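Visit Report: Hand-held Gripper Maintenance at Staltora

Report of a visit made on January 30, 2018 on behalf of the Jollau Technical Association

The visit was arranged at the invitation of Staltora, which maintains hand-held gripper tools for a number of clients and had offered to show members how the tools are set up, inspected and repaired. The party was received by Orhun Dönmez, head of the service section, and by Beverley Tipoki, who is responsible for repair records. Staltora has occupied the Dursun building since 1990, first as a maker of small clamps and later as a service firm. The members wish to record their thanks for the time given to them.

Mr Dönmez began with a short account of the section's work. Tools are issued in pairs, one for each hand, and carry the same number until they are withdrawn. Pair 746 was chosen for the day because it was due for its regular check. Each pair is examined after every 100 hours of use, or sooner if the operator reports a stiff trigger or a finger that does not return fully. Operators are asked to write down the fault in their own words, and Ms Tipoki remarked that these notes are often more useful than the printed fault codes.

The check begins with the fingers. They are opened and closed slowly by hand while the technician feels for any catch in the movement. The linkages are then wiped with a dry cloth and the screws tested with a small driver set to a fixed torque. Oil is not used on the linkages, as it gathers dust and finds its way on to the pads. Members were invited to try the driver for themselves, and several found the correct setting lighter than they had expected. 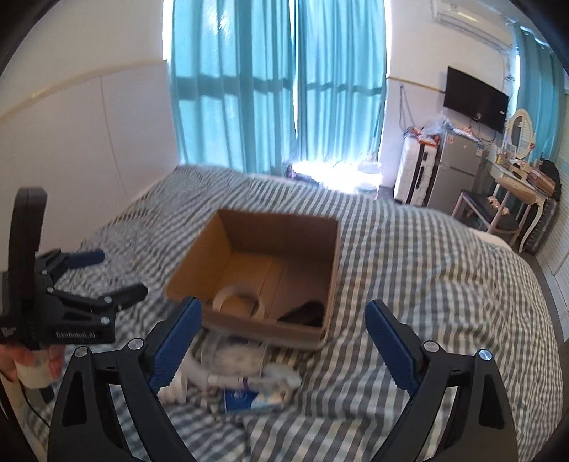

Service away from the workshop forms a growing part of the section's duties, and Mr Dönmez devoted the second part of the morning to it. Many of the tools are used in ordinary furnished rooms, and a technician who is sent out cannot count on finding a bench. The work has to be arranged on whatever surface the room offers. With a striped sheet beneath the tools and an open cardboard box within reach, the position of each part must be settled before anything is unscrewed. The ribbed blue pads on the inner faces of the fingers were given particular attention. They are the parts that wear first, and the technician looks along each one for flattened ribs, lifted edges and trapped grit. Both pads of a tool are replaced together, even where only one is worn, so that the grip remains even.

Replacement of a pad was carried out for the party at the main bench. The old pad is warmed slightly and drawn off from the narrow end. The face of the finger is cleaned and left to dry, and the new pad is pressed on from the middle outwards. The tool is then rested with its fingers open. A pad fitted in haste will often creep towards the tip, and the fault may not show itself until the tool has been in use for some days.

The final stage is the adjustment of the opening. The fingers are brought together on a gauge block from Fekomau and the reading is compared with that taken at the previous check. A difference of 2 units or more sends the tool back to the linkage stage. Ms Tipoki explained the record sheet, on which both readings are entered with the initials of the technician. The present form was brought in last August, and the older sheets are being copied across as each pair comes in.

In the discussion that followed, members asked about the care of cables. Mr Dönmez advised that a cable should hang freely during use and should never be wound around the handle for storage – a habit which he described as the most common cause of early failure. Questions were also put about the cost of spare linkages. Staltora has undertaken to send its current price list to the association, and copies will be available to members from the office on request.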